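Home | Facilities Desk | Submit a Request | My Requests | Knowledge Base | Sign In

Request 1,323: Height-adjustable desk, position 4, uneven travel and binding drawer cabinet
Posted April 29, 2020, by Funmilayo Briggs, Workplace Services

Status: Open, awaiting part
Category: Furniture, adjustable
Product: Hemus sit-stand desk with curved top; Hakuvden under-desk drawer cabinet
Supplier: Grisudik Office Supply
Location: Cardoso Building, ground floor

Initial report

The requester states that the desk at position 4 no longer rises evenly. When the raise button is held, the end nearest the corner lags behind the other end, and the desk stops before it reaches the standing height saved in memory. The control panel then shows a fault light, which clears when the button is released. The requester also reports that the drawer cabinet stored under the far end of the desk has become difficult to open and close. Both problems were noticed after the furniture in the room was rearranged earlier in April.

The requester asked whether the desk may be used at a fixed height until it is repaired. Workplace Services replied that it may, provided that the height is not changed.

First response

The requester was asked to carry out the standard reset and report the result. The procedure is reproduced below from the knowledge base.

1. Remove all items from the desktop, including drinks.
2. Move the drawer cabinet clear of the desk.
3. Hold the lower button until the desk reaches its lowest position and stops.
4. Release the button, then hold it again until the indicator blinks.
5. Raise the desk to full height in one continuous movement.

The requester completed the reset. The desk returned to its lowest position without a fault. On the way up, the far end lagged as before and the desk stopped. The reset was repeated once with the same outcome. Supply cables were reseated at the control box, and the result did not change.

Second response

Josefina Zúñiga of Workplace Services attended the room. Her findings were entered as follows.

The desktop was checked with a level at its lowest position and found to be out by a small amount at the far end. The bolts joining the rear leg to its foot bar were tight. The bolts joining the same leg to the underside of the top were not, and two could be turned by hand. All were tightened with the key supplied by the manufacturer. After tightening, the desk travelled farther than before but still stopped short of the saved height. The lifting column in the rear leg made a grinding sound during the last part of its travel. The column in the front leg was quiet.

Cable slack was also checked. The cord between the rear leg and the control box had been routed over a bracket and was pulled tight when the desk was raised. It has been rerouted with sufficient slack. This did not affect the grinding.

It is the opinion of Workplace Services that the desk was lifted by its top during the rearrangement and that the rear column was strained. Staff are reminded that adjustable desks must be lifted by the frame, at the lowest position, by two persons.

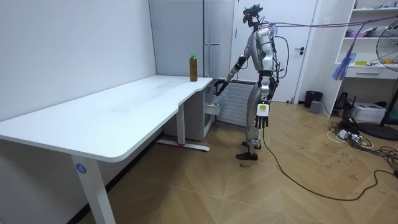 The drawer cabinet was examined separately. The Hakuvden unit is fitted with a catch that prevents a second drawer from being opened while the first is out, and on this unit the catch was engaging too early. It was cleaned and adjusted, and the runners were wiped down. The cabinet remains under the far end of the desk, where the top narrows past the curved cut-out, and its drawer should be pushed fully shut before any change in height is attempted once the desk is back in service. The same applies to the bottle with the green cap near the back edge of the desktop, which must be taken off the desk before the next test, in accordance with step 1. The round blue sticker on the front leg carries the correct position number and need not be replaced when the rear column is exchanged.

Parts and warranty

A replacement column has been requested from Grisudik Office Supply under part group 53. The supplier has confirmed that the desk is within its warranty period of 24 months and that no charge will be made for the part. Labor will be recorded against the building budget under cost code 600.

Interim instructions to the requester

Leave the desk at its present height. Do not press the memory buttons. Report any visible lean in the desktop at once by replying to this request.

Next action

Fit the replacement column, repeat the reset procedure, and test the full range of travel with the drawer cabinet moved clear. Assigned to J. Zúñiga.

Contact Workplace Services | Copyright 2020 Cardoso Building Facilities Desk | Back to top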